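Chapter 4

Writing Rules People Will Follow

Before you start, you'll need the layout sketch you made at the end of Chapter 3 and something to scribble on. Chapter 5 leans heavily on the exercises in this one, so please don't skip them, however tempting it looks when you get to the long one about retry limits.

I wrote my first set of robot cell rules in July, in a hot room above the workshop at Pretaddale, and I was terribly proud of it. It ran to 31 pages. It had a section on footwear. It had a section on what to do if the section on footwear didn't apply to you. Fouad Mahrous, who was running the test cells then and had to live with whatever I produced, read the whole thing over lunch and asked me which page he should look at when the arm was halfway through a job and he wanted to move a cable. I couldn't find it. I knew I'd written it, I just couldn't find it.

We cut it down over the next few weeks, mostly by arguing, and what was left became the Urodier sheet, which some of you will have seen on the wall if you've done the practical course. The version I use in this book is the one dated February 10, 2019. There have been others since, but they mostly shuffle the order about and I like the old one.

So this chapter is about good practice for small manipulation cells – the kind where one or two arms work on something that sits on a bench and a person is never very far off. I'm leaving big fenced cells for Chapter 9, where the law gets more involved and I have to be more careful what I say. You should still read the standards that apply where you work, by the way. House rules sit on top of those, and if the two ever disagree then the house rule is wrong and needs changing.

4.1 What counts as "the task"?

Let's begin with the thing people most often leave vague. A rule like "keep clear while the robot is doing the task" sounds fine until you ask three people when the task starts. One will say when the arm moves. One will say when the program is loaded. The third will say it started when they put the box on the table, and will be a bit cross with the other two.

The sheet settles this by tying everything to the workpiece. Once the workpiece is in the work area and the arms have power, the task has begun, and it goes on until the arms are parked and somebody has said so out loud. It doesn't matter whether anything is moving. I like this because you can check it by looking, and you don't need to know anything about the software.

For the workpiece itself I've stuck to one sort of thing nearly all the way through the book: a modular panel with switches, sliders, buttons, a dial and some patch wires. There's a lot to get wrong on one of those, and that makes it very good for teaching.

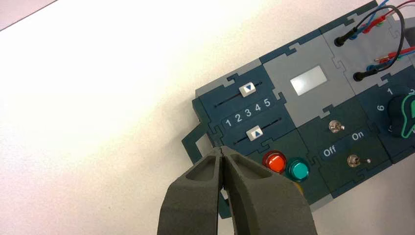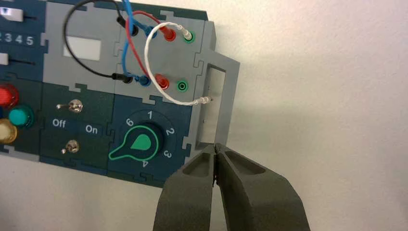 A task panel with sliders, toggle switches, a numbered dial and plug-in leads.

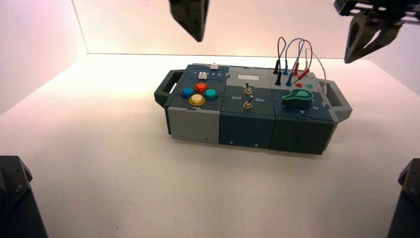
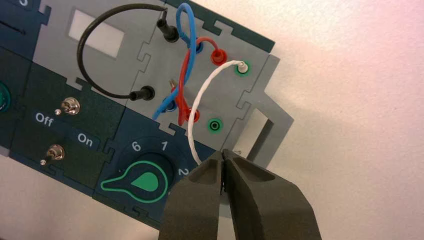

Now, if I asked you to write one rule to cover work like that, I expect you'd write something about force. Most people do! They've been told that robots are strong, so they put in a force limit and feel better. And you do need one. But a toggle switch and a loose wire fail in completely different ways, and a limit that suits the first will tell you very little about the second. A switch pushes back. A wire mostly doesn't, right up until it's snagged on something, and by then the arm may have travelled quite a way with it.

That's why the Urodier sheet sorts its rules by what is being touched:

Fixed controls (switches, buttons, dials, sliders). Approach slowly, stop on contact, then operate. If the control hasn't changed state after the set number of tries, stop and call a person.

Loose parts (plugs, leads, lids that come off). Before the run, write down where each one starts. Leave slack. The arm must never pull on a lead whose other end hasn't been accounted for.

The body of the workpiece (casing, handles, brackets). Not to be gripped unless the job says so.

You'll notice that last one is short. It used to be a good deal longer, with exceptions for handles, and every exception caused a row. In the end Fouad crossed them all out with a marker pen and we've never put them back.

4.2 How many tries?

The set number of tries on our sheet is 5. Students always want to know where that came from and I wish I had a grander answer. We went back through the logs from the Bouazza cell, which held 3311 attempts at single controls, and pulled out the 547 that had gone wrong on the first go. Then we read down the list and looked at what happened on the second go, the third and so on. By the fifth, the ones that were going to sort themselves out pretty much had. The rest were things like a workpiece that had shifted, and no amount of prodding was going to help with those.

Your number may well be different. A cell with softer fingers or a heavier workpiece could easily want a lower one. What I'd ask is that you get it from your own logs and write beside it the date you worked it out, so that whoever takes over from you knows how stale it is. The people at Codard copied our figure straight across without checking, and had to redo the lot when they changed their grippers.

Exercise 4.1. Take the layout sketch you made for Chapter 3. Mark every part of the workpiece as fixed, loose or body. If you find a part that could be two of these, write down which rule you would apply and why.

Exercise 4.2. Find a house rule from your own workplace or college that contains the word "appropriate". Rewrite it without that word. Give both versions to a friend and ask what each one tells them to do.

4.3 Who is allowed to reach in?

This is where most of the arguments start, so I'll go slowly.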